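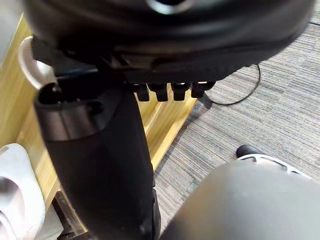

About Us

Hi, and welcome to Nurkero! I'm the owner, the bookkeeper and the one who answers the phone (usually with a mouthful of toast). We're a small bookkeeping office over the bakery on Gallegos Street, and we look after the paperwork for over 300 cafes, hair salons, plumbers and one very busy dog groomer.

I started out doing the books at Florkard, a flooring wholesaler, and spent six years there chasing missing receipts. Friends kept asking me to look at their taxes, then their friends did too, and one February I had so many shoeboxes in my hallway that I rented 2 rooms and put my name on the door.

There are 6 of us now. Every client gets one person who knows their business, so you won't have to explain your van lease all over again each time you call – we hate that as much as you do. We do monthly books, payroll, sales tax and year-end returns, and we're happy to move you over from paper if you want to. If you love your paper ledger, bring it in!

We're open from 8:30 to 5, with late evenings in tax season. Parking is behind the building, off Skestau Lane. The door code for clients is 3871, and the stairs are on your left as you come in.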